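**Tag der offenen Tür bei Flirudano — wer war noch da?**

**Chala** · 2. Januar 2019

Hallo zusammen und ein gutes neues Jahr! Ich wollte schon vor den Feiertagen schreiben, aber dann kamen die Plätzchen dazwischen. Wir waren mit der ganzen Familie bei Flirudano und sind viel länger geblieben als geplant. Am schönsten fand ich die Station, an der ein Roboterarm mit einem einzigen Finger bunte Klötze über ein Holzbrett schiebt — Herz, Sterne, Würfel, Zylinder. Ohne Greifer, nur mit Schieben! Unsere Kleine wollte gar nicht mehr weg.

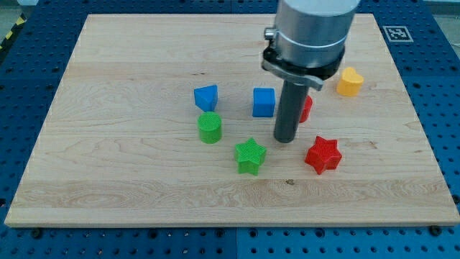 Die junge Frau am Stand hat sich wirklich Zeit genommen und auch die dritte Nachfrage meines Mannes freundlich beantwortet. Angeblich waren rund 230 Besucher da, und der Kaffee war auch gut.

**Clundwood**

Schön, dass es euch gefallen hat, aber ich war ein bisschen enttäuscht. Wir sind 27 Kilometer gefahren, und dann schiebt da ein Arm Spielzeug herum. Ich hätte lieber etwas aus der richtigen Fertigung gesehen, Schweißen zum Beispiel.

**Hinach**

@Clundwood: Da muss ich widersprechen, bei aller Freundschaft. Schieben ist viel kniffliger, als es aussieht. Ein Stern dreht sich ganz anders weg als ein Würfel, je nachdem, wo der Finger ansetzt. Ich habe mich beruflich lange mit Zuführtechnik geplagt und stand bestimmt eine halbe Stunde davor.

**Clundwood**

Gut, das mit dem Wegdrehen leuchtet mir ein. Ein Schild mit zwei Sätzen dazu hätte mir trotzdem geholfen.

**Chala**

Stimmt, ein Schild habe ich auch vermisst. Im Juni soll es wieder einen Termin geben, dann vielleicht mit Halle 7. Fährt jemand mit?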